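Forum > Home and Working Life > Desk height: am I being daft?

stuvadside
Posted 2021-01-01

New year, new back complaint. I've been working at the old dining table since November and my shoulders are now up somewhere near my ears. Tape measure says the table is too tall for typing and too short for standing, so it fails at both jobs. Options as I see them: saw a bit off the legs, raise the chair, or buy a proper desk and explain it to my wife.

I'm leaning towards the saw.
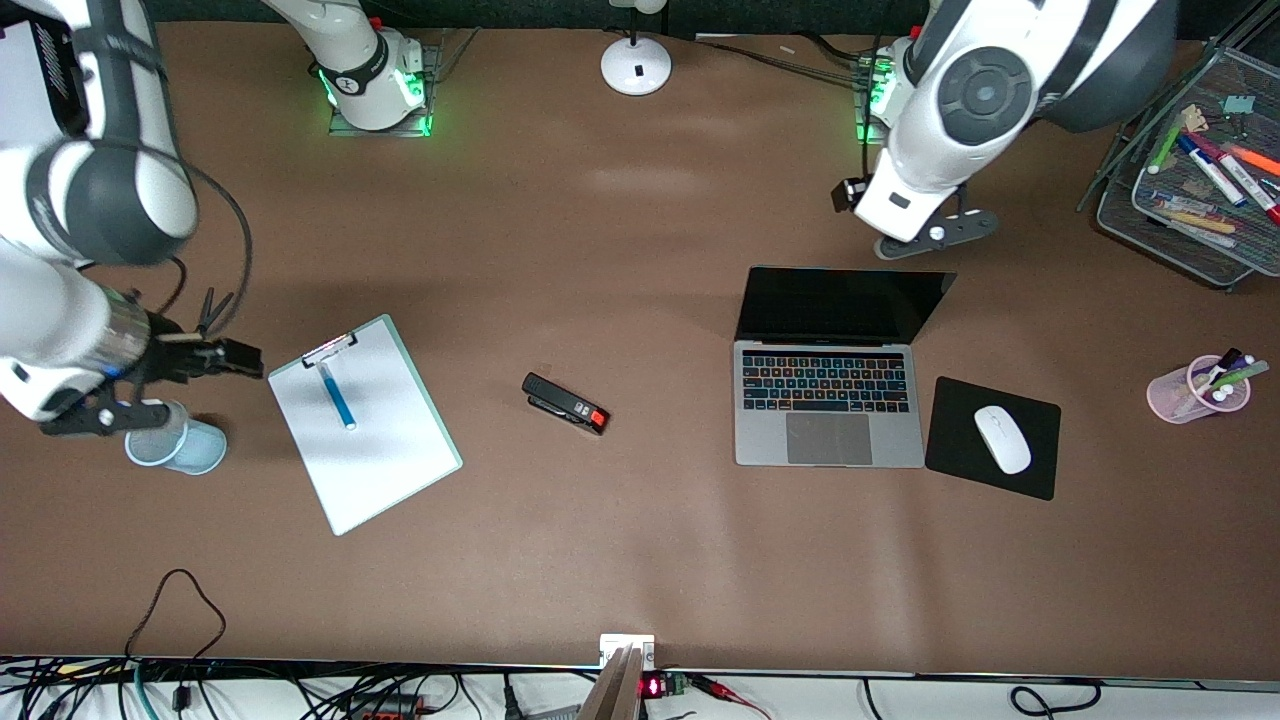
The legs are solid and I reckon two inches would do it. Has anyone done this and still been able to eat dinner at it afterwards?

Adby
Don't saw anything. Raise the chair, put a box under your feet. Cost: one box.

Wanda Sowa
I sawed. Took two inches off each leg, then a bit more off one to stop the wobble, then a bit more off the other three. It's a very nice coffee table now.

Samarakoon
Adby's right about the chair but a box is miserable after an hour. Get a sloping footrest. Also, if you're on a laptop, the table isn't your problem. You're looking down all day, and no amount of sawing fixes a neck.

stuvadside
I am on a laptop, yes. Didn't want to admit it in front of people who own footrests.

Adby
I've used a box for nine years. It's a good box.

Samarakoon
And how's your back?

Adby
Irrelevant.

Cistis
Going to disagree with Samarakoon a bit. Screen height matters, but if the keyboard is too high your shoulders creep up whatever you're looking at. Elbows first, then eyes. So: chair up till your forearms are level, feet on something, then prop the laptop on books and plug in a separate keyboard and mouse. 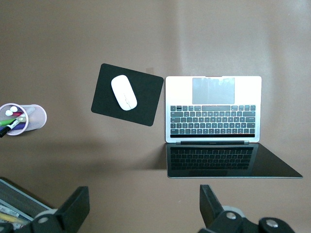

The books want to be fat ones, and ideally ones you've given up on. At home I used a Victorian novel and two volumes of tax law – never been so useful.

Samarakoon
I don't think that is disagreeing with me.

Cistis
I was hoping it would be.

Wanda Sowa
Check the chair arms fit under the table before you raise it. Mine didn't. I'd have sawn those as well but they're metal.

stuvadside
Right, tried it. Chair up, feet on a crate (sorry, Samarakoon), laptop on a road atlas and a bread cookbook. Shoulders have come down. Keyboard is borrowed from my daughter and lights up purple, so every invoice now looks like a nightclub. Saw is back in the shed for the time being.

Adby
A crate is just a box with gaps.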